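Findgate くらしのQ&A > 機械・ロボット > 見学・イベント

ロボットの公開デモ、子連れで行って楽しめますか?

投稿者:stiltesier さん
投稿日:23/06/2019
閲覧 991

急ぎです。すみません、スマホからなので読みにくいかも。

Haletti の工場公開日に申し込みました。小2の子と二人。案内メールには「ハンドによる把持デモ、自由見学、質問コーナー」とだけ。所要時間も書いてない。

知りたいのは
・把持デモって見てて面白いのか(子供が飽きないか)
・写真は撮っていいのか
・駅からのバス、帰りの便はあるのか
・昼ごはんは中で食べられるのか

受付番号は291番でした。番号順に入るのかどうかも不明…。電話したけど昼休みでつながらず。行ったことある方いたらお願いします。去年の12月の回でもOKです。

komugi_pan さん

子供さんなら楽しいと思いますよ!うちは行ったことないですが。
お昼はおにぎり持参が無難かと。

夜勤明けの整備屋 さん

12月の回に行きました。覚えてる範囲で。

番号は受付の整理用で、入場は来た順でした。291でも気にしなくて大丈夫。ただ早めに行ったほうがいいです、デモ台の前がすぐ埋まる。

デモは3回あって、自分は2回目を見ました。1回が短い。派手な動きはないです。腕がぶんぶん回るのを期待してると肩すかしかも。丸いもの、すべりやすいもの、薄いものを順番につかませて、係の人が横でしゃべる感じ。手で持つタイプのハンドも置いてあって、並べば握らせてもらえました。うちの甥(小3)はそっちに張り付いて動かなかったです。大人はむしろ説明のほうが面白い。丸いものはふちのどこに指を当てるかで全然ちがうらしく、そこだけで質問が続いてました。

写真はデモ台まわりは可、奥の組立エリアは不可。入口でシールもらって携帯に貼ります。三脚はだめ。フラッシュも注意されてる人がいた。

バスは行きはあるけど帰りが少ないので、着いたら先にバス停の時刻表を撮っておくこと。自分は一本逃して、駅までタクシーで3,212円かかりました。痛い。

昼は食堂は閉まってて、休憩室で持ち込み可でした。自販機あり。今回も同じかはわからないので要確認でで。

ハンドの置いてある台で撮ったやつ貼っときます。
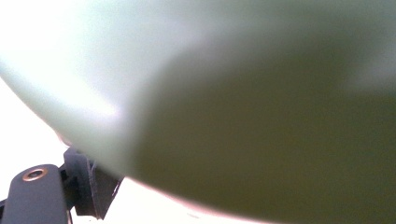 緑の丸いものとハンドの指先。指のねじ穴、銅っぽい色の輪がはまってます

このねじ穴のとこ、甥が「目みたい」と言ってました。

あと靴。スリッパに履き替えるエリアがあるので脱ぎやすいのがいいです。上着は預けられません。

salian_minami さん

上の方とほぼ同じですが補足。

Salian 側の駐車場は当日使えないことがあります。車なら正門のほうへ。正門から受付まで結構歩きます。ベビーカーは段差が一か所あり。

質問コーナーは子供の質問もちゃんと拾ってくれました。ノート持っていくと係の人が絵を描いてくれたりします(人によると思う)。うちの時は「ロボットは痛くないの」って聞いた子がいて、力の測り方の話になってました。

飽きるかどうかは、待ち時間しだいかな。待ってる間に座る場所がほとんどないので、折り紙か何かあると助かります。

stiltesier さん(質問した人)

みなさんありがとうございます!!助かりました。
さっき電話つながりました。今回も休憩室で持ち込みOK、写真のルールも同じだそうです。帰りのバスは聞き忘れ…着いたら時刻表撮ります。
脱ぎやすい靴とノート、おにぎりで行ってきますす。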